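Posted in: Home & Storage > Pantry

Best way to keep brown sugar soft?
Kola
I bake every weekend and my brown sugar turns into a brick by December. I've got 2 pounds in the original bag with a clip on it. Any tips?

Ostoment
Slice of bread in the bag. Works fine.

Tamiru
Oh, I love this one! Get it out of the bag and into something with a tight lid – then tuck in a piece of soaked terra cotta. Soak it for 30 minutes, pat it dry and drop it in. I've been doing this for 17 years and I still get excited when the scoop slides right in!

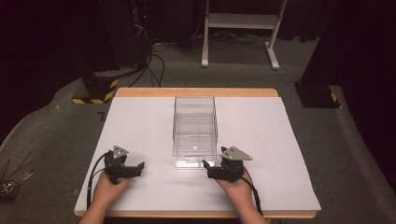
If it's already hard, put it in a bowl with a damp paper towel over the top and leave it overnight. Then break it up with a fork – so satisfying!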